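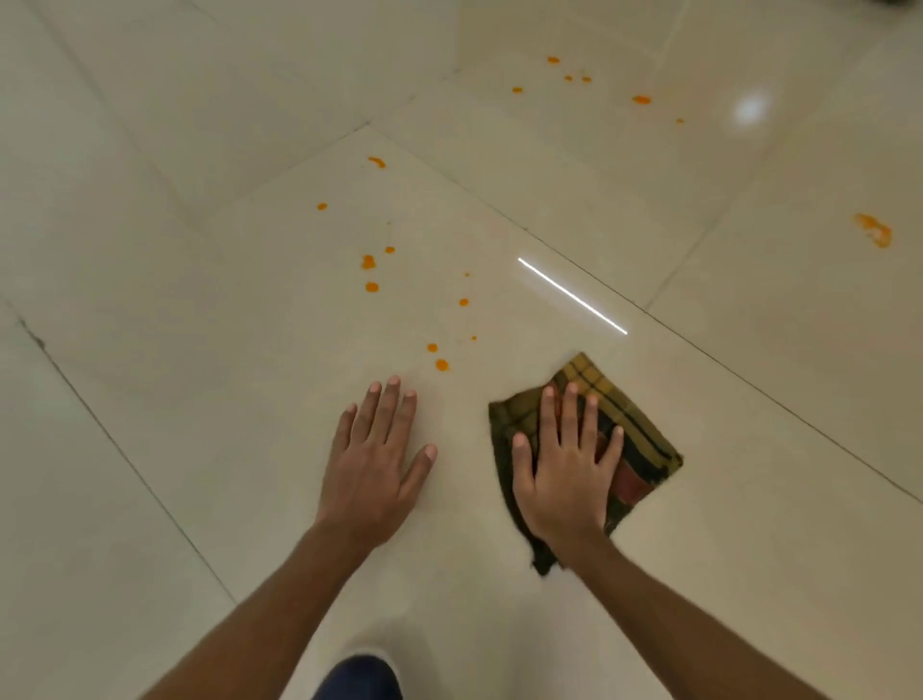 Is the Kesano K5 cooler worth paying extra for over a basic tower?
Only if your current cooler is already struggling and your case has the height for it. For most people with a midrange processor, the money is better spent on almost anything else in the machine.

I went into this one with low expectations, and the box didn't help. Kesano prints "whisper class" on three sides of it and doesn't say what the class is or who else is in it. There's a noise figure on the back in small type, measured at a distance the company doesn't give. I've reviewed enough coolers to treat a number like that as decoration.

The K5 is a dual-tower air cooler with two fans and 5 heat pipes. Filteck makes the fans, according to the sticker on the hub, and they're decent. The bearings don't tick at low speed and the cables are long enough to route behind the board. The fan clips are another matter. They're thin wire, they need a lot of force, and one of mine sprang out of its groove twice before it held. If you've got tall memory you'll be sliding the front fan up, and then the side panel may not close. Measure first.

Mounting took me longer than it should have. The manual covers four sockets on one folded sheet, with drawings so small that the long and short standoffs look the same. I put the wrong ones in, tightened everything down, and found the cold plate rocking slightly. Swapping them fixed it. The thermal paste in the kit is a single-use packet, so after that mistake I was using my own.

On to the claims. Kesano says the K5 can match a liquid cooler with a 240 mm radiator. I ran a long all-core render on an open bench and then again in a closed case with two intake fans. On the bench it came close to the Nishimura liquid unit I keep around for comparison. In the case it fell behind, and the fans had climbed to a speed I could hear from the next room. That second result is the one that matters, and it's the one missing from the product page.

Games were kinder to it. Few of them load every core for long, and the K5 stayed quiet all evening. So did the Tronaleck single tower I put on afterward, which costs a good deal less and goes on with four screws. I switched between the two on a Thursday night and couldn't have told you which was running without looking.

Akihiko Hamada, who edits these reviews, asked whether I'd been unfair by testing with the stock fan curve. Fair point, so I spent a morning on it. A flatter curve does take the edge off, and peak temperatures rise by an amount I wouldn't worry about. But that's something you can do with any cooler – it isn't a feature of this one.

Then there's the store rating. The listing I checked had 458 reviews and a very high average, and a lot of them had been written within days of delivery. People were pleased with the packaging and the black finish. I was too. The finish is even and the top plate hides the pipe ends nicely. Very few mentioned what processor they were cooling, so I can't learn much from them.

The warranty is long on paper, but it covers the fans for a shorter period than the heatsink, and fans are the part that wears out. Read that page before you buy.

Good: solid fans, clean finish, fine for gaming.
Bad: clips, manual, one packet of paste, loud under sustained load in a normal case.

I'd consider it at a discount. At full price I'd buy the Tronaleck, and put the difference toward a second drive.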